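A visit to Verard's mixed-goods packing site in Manzano
Reading time: 2 min

We got to the Verard building a little after 9 in the morning and signed in at the side door. The site ships small orders for online shops and keeps 4,000 product lines on its shelves, from snacks to office electronics. Most of the picking is still done on foot.

Kanokwan Pongsiri runs the handling trials and took us through. Her team works with two-handed robots on the kind of goods a suction cup handles badly: tubs, soft packets, boxes of odd sizes.
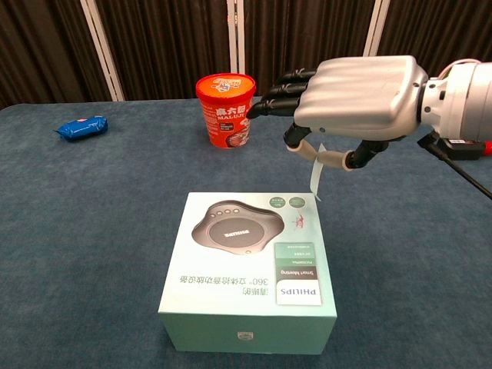
Eight pickers have been trained to work with the robots so far. They used to spend a full shift walking the aisles. Now they split the day – half on the floor, half choosing test goods and logging failed grips. Pay moved up one grade for those who took the training. One man told us his knees were better but the afternoons were slower, and he missed talking to people in the aisles.

Pongsiri didn't claim much for speed. A good picker at Verard handles 230 items an hour, and the robots are nowhere near that. She wants them on the late shift first, which is hard to staff. 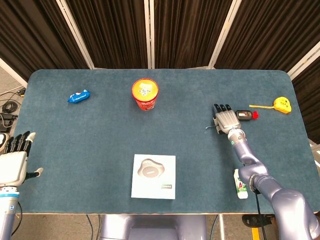 The pickers also have a say in which goods go into the trials, and that seems to have helped. The software comes from Taltano, and early versions had menus only an engineer could follow. Those were rewritten in July after complaints from the floor.

We asked about jobs. The answer was that no one has been let go, but two open posts were not filled. Lunch was in the canteen, and we left for the Itum depot at 2.

Contact | Copyright, all rights reserved | Back to top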